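Laundry sorting

Print this article | E-mail this article

Laundry sorting is the separation of soiled textiles into groups before washing, usually by colour, fibre, weight and degree of soiling. It is practised in households, where it is mostly a matter of habit, and in commercial and institutional laundries, where it is a defined stage of work with its own floor area and staff.

Purpose

Sorting limits the transfer of loose dye, the movement of lint from one fabric to another and mechanical damage to light fabrics. It also allows water temperature, agitation and detergent dose to be set for a whole load. A mixed load must be washed at the setting tolerated by its most delicate item, so heavily soiled articles in the same drum may come out under-washed.

Colour

The usual household division is into whites, lights and darks. Dye loss, or bleeding, is greatest in the first few washes and is most marked in deeply dyed cottons coloured with direct dyes. Reactive and vat dyes hold better. Reds, indigo blues and blacks are commonly washed apart when new. Pale pinks, creams and light greys are grouped either with whites or in a load of their own, depending on the bleach used – chlorine bleach will strip many pastels, while oxygen bleaches are tolerated by most of them.

Fibre and weight

Cotton and linen withstand hot water and strong agitation. Wool felts under heat and movement and is kept separate, as is silk. Polyester and nylon pick up oily soil and loose dye from other articles. Towels shed lint, which clings to knits and corduroy. Heavy items such as jeans abrade lighter ones and take longer to dry, and a load combining the two is often uneven in the dryer.

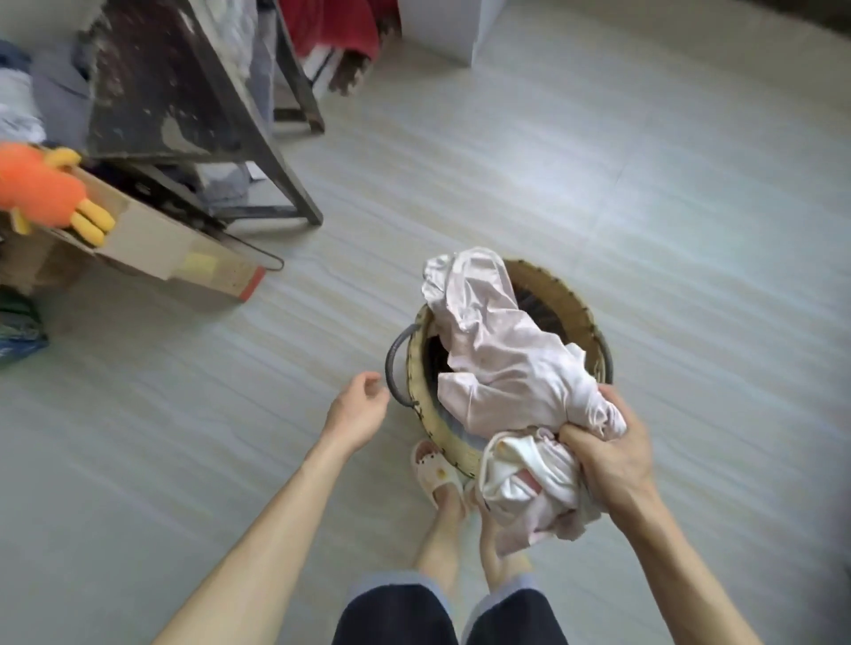 Chrysanthi Mavromatis

Containers

Household laundry is gathered in baskets, hampers, bags or divided bins. Woven baskets of cane, willow or seagrass allow air to pass through the sides, which slows the growth of mildew on damp articles. Rough weave may snag fine knits, and a cloth liner is sometimes fitted. Looped handles set on opposite sides keep the load level when carried. Plastic baskets are lighter and can be rinsed. Closed hampers hold odour and are less suited to humid climates.

Commercial practice

In commercial plants sorting takes place on the soiled side of the building, physically divided from the clean side. Articles are dropped into slings or trolleys by category, weighed and sent to the washers. The Stininberg laundry, a regional plant serving hotels and care homes, works with 2510 registered articles in its smallest customer account and sorts them by radio tag. The Iltik system used there assigns each article to a wash category on entry. Smaller plants sort by hand from a table or belt.

See also: Care labelling; Colourfastness; Detergent; Tumble dryer

This site uses cookies to remember your settings. By continuing to browse you agree to their use.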